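### 3. Oiling and waxing your Clegg table

Welcome back! If you've been following along from Section 2, your top is bolted to its pedestal and you're probably itching to put dinner on it. Please hold off one more evening - the Zeltari finish on a round wooden top like yours really does like to be fed before its first use, and you'll be glad of it come January, when the heating is on and the air gets dry.

1. Wipe the top with a soft cloth, following the grain all the way out to the rim.
2. Shake the bottle of Stundus oil (part 881, packed with the hardware) and pour a small puddle in the middle.
3. Work the oil outward in slow circles, adding a little more whenever the cloth starts to drag.
4. Leave it for 33 minutes, then buff off whatever hasn't soaked in.

**Caution:** Oily cloths can heat up and catch fire by themselves. Lay them flat outdoors to dry, and never ball them up in the trash.

Once the oil has had its night's rest, the table is ready for cups, plates, homework and everything else a family puts on it.
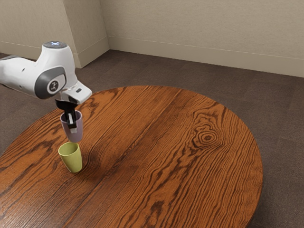
### 3.1 Rings and small scratches

Pale rings usually fade within 3 days. If one hangs on, rub it gently with a dab of wax (part 573) and a clean cloth, then buff. For deeper marks, write to Stojan Obradović at our Nirkalness workshop - he loves a good puzzle, and he'll tell you which grade of paper to use.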